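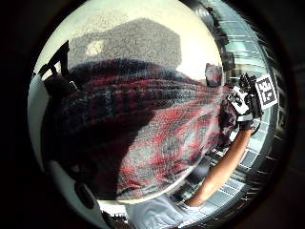

Hand-held gripper unit 8 — inspection before outdoor use
Site: Drarnham, front walkway
Date: 1/4/26
Checked by: Deepak Mishra
Second check: Eilif Björklund

1. Wide lens clean, no scratches in the middle. OK
Comment: Wiped with the dry cloth only. Small smear near the rim came off on the second try.

2. Full circle visible, black border on all sides. OK
Comment: Circle sits a little to the right. Same as last time, leave it.

3. Exposure. PASS WITH COMMENT
Comment: Top rim is washed out. Detail on the plaid flannel and the grey surface behind it is good enough to work with. Do not lock exposure before Tormod has looked at it.

4. Glove marker faces outward and lies flat. OK
Comment: Black blocks and white border are both readable at a tilt. Replace the marker if a corner lifts — tape is not a repair.

5. Glove cuff closed, fingers move freely. OK
Comment: Size is fine for Deepak. Eusebio Guzmán needs the larger pair.

6. Cables and straps secured, nothing that can catch on clothing. PASS WITH COMMENT
Comment: Strap end was long. Folded back and tied. Shorten it properly at the bench.

7. Gripper fingers open and close fully with the trigger. OK
Comment: 61 cycles run, no sticking. Slight click on closing, also noted in June.

8. Screws at the camera mount. FAIL, then OK
Comment: One loose by about a quarter turn. Tightened and marked with paint pen. Check again after the first hour.

9. Battery and storage. OK
Comment: Spare battery is in the Hollus case. Card 3634 is empty and formatted.

10. Walking route clear, second person present. OK
Comment: Operator stops walking before looking at the screen. Eilif watches for bikes.

Open items: strap length (6), mount screw recheck (8). Send both to Gyu-bin Won at Lunde before the unit is lent out again.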